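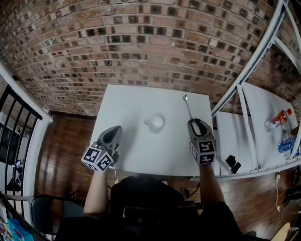

A small white cup, a long spoon and a brick wall.

Tea mornings in Brirport begin again

After the summer pause, our tea mornings are open again in the old reading room on Arnaud Street. The first one was on October 30, 2023, and the room was full before the kettle had boiled. Thank you to all who came, also to those who had to stand.

For new readers I explain shortly how it goes. You come when you like between breakfast and lunch, you pay what you can in the tin, and you sit with people you do not know yet. We serve black tea, mint tea and one surprise. This month the surprise was a smoked tea from Puvus, which divided the room. I found it very good, my neighbour said it tasted of a wet chimney.

The tin has brought us 584 pounds in the last season. With it we bought 2 new kettles and paid the heating until March. The roof is a bigger matter — we need 3,000 pounds for it, and the Zudodow bakery has kindly promised to give us the money from its currant buns for three weekends.

Some of you asked if the milk should go in first. We have no rule. Please only do not put it in the pot, as it happened once in spring and the pot has not forgiven us.

If you have tea at home that you never drink, bring it, closed and with the date still readable. Cakes are also welcome. Please write on a paper if there are nuts inside.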